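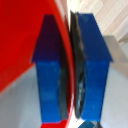 *Wrist camera view: blue fingers with black rubber pads, and a glossy red item close up.*

# How to plan the budget for a small gripper station

Updated 19 October 2022

In our workshop at Verneo we bought the first robot arm very quickly and then spent a long time buying all the things we had forgotten. When we planned the second station, called Grillura, we wrote the list first and asked for prices after. This page explains how we made that list. It is for small teams who want one arm on one table, for picking up household items such as bowls, cups and boxes.

I do not give prices for arms, because they change and depend on your country. What I can give is the order of the work and the places where our money went.

## Before you start

You will need:

- a spreadsheet with one line for each item
- five or six of the real objects that the arm must pick up
- the size of your table, measured by you and not taken from the catalogue
- the name of the person who can approve the order

## Step 1: Write down the objects first

It is tempting to begin with the arm. Please begin with the objects. Put each one on a kitchen scale and measure its widest part and its thinnest part. For a bowl, the thinnest part is usually the rim, and you must decide if the gripper will hold the rim or go round the whole body. These are two different grippers, or at least two different sets of fingers.

Also write how the surface is. Smooth and shiny objects need better pads than cardboard does. They can also cause trouble for the camera, and we come back to this in Step 4.

Our own list has 39 objects. It is too many for a first budget. If I did it again I would choose the heaviest, the widest, the thinnest and the most slippery, and ask for quotations with only these.

## Step 2: Choose the gripper, then the arm

The weight that an arm can carry is given in its data sheet, but this weight includes the gripper, the camera, the bracket and the cable that hangs from it. Add all of them together with your heaviest object. After this, leave a margin. We leave 20 per cent.

Ask the seller these questions in writing:

1. Can the fingers be changed by the user, and which screws do they need?
2. Is the drawing of the finger mount available before purchase?
3. Is the mounting plate for the wrist included?
4. What is the delivery time for a replacement gripper motor?

The second question saved us a good amount of money at Grillura. With the drawing we could design our own fingers while the arm was still on its way.

## Step 3: Treat fingers and pads as consumables

In many budgets the gripper is one line. I suggest three lines: gripper body, fingers, pads.

**Fingers.** Decide if you will buy them, print them or have them made. When you print, count the material and also the hours of the printer, especially if you share it with another team. Make spare pairs in the same order. A finger that hits the table at full speed is finished, and the arm then waits for the next one.

**Pads.** Rubber gets worn and dusty, and it must be replaced. We look at ours after every 1000 grasps and write the result in a notebook. Your number will be different, so keep your own record for the first month and put a yearly amount in the budget from that.

**Colour.** If you have a choice, take a finger colour that is different from most of your objects. It costs nothing extra and it makes the recordings much easier to read. Blue against red is easy for the eye, black against dark grey is not.

## Step 4: Plan the camera together with the light

A camera at the wrist is close to the object, so it needs a lens that can focus at short distance. Check the minimum focus distance before you order. A large object can fill half of the view when the fingers are near it, and then you see very little of the table. For this reason we budget for a second camera on a fixed stand.

Then test the light. Our first lamp was strong and came from one side, and every glossy item had a white spot on it. Two soft lamps were cheaper than the better camera we had nearly ordered. Borrow lamps for this test if you can, and do it with your shiny objects, at the real table.

Do not forget the small lines here: camera bracket, long USB cable, cable clips, lamp stands. In our list these small parts were paid from the office money at first, and nobody could say later what the station had cost.

## Step 5: Add the running costs

| Line | One time | Every year |
|---|---|---|
| Arm and controller | yes | no |
| Gripper body | yes | no |
| Fingers | first set | spare pairs |
| Pads | first set | yes |
| Cameras and lamps | yes | no |
| Storage for recordings | first disks | yes |
| Training for new operators | yes | yes |
| Service and repair | no | yes |

Training was missing in our first version. We planned one operator, but the station stood still when this person was on holiday. Now we plan for 3 trained people per station.

## Step 6: Collect the quotations and order in two parts

Send the same object list to every supplier and ask for the same delivery address, with transport and tax shown separately. Otherwise you cannot compare.

We order in two parts. The first contains the arm, the gripper body and the cameras. The second contains the spares and the second set of fingers, and we send it after two weeks of use. In this time you learn which finger shape you really want. At our Caria site they ordered everything at once, and a full box of flat pads is still in the cupboard there.

The next station, Gudeta, is planned with this same sheet. The first order should go out in November, and I will add the finished table to this page when the quotations are back.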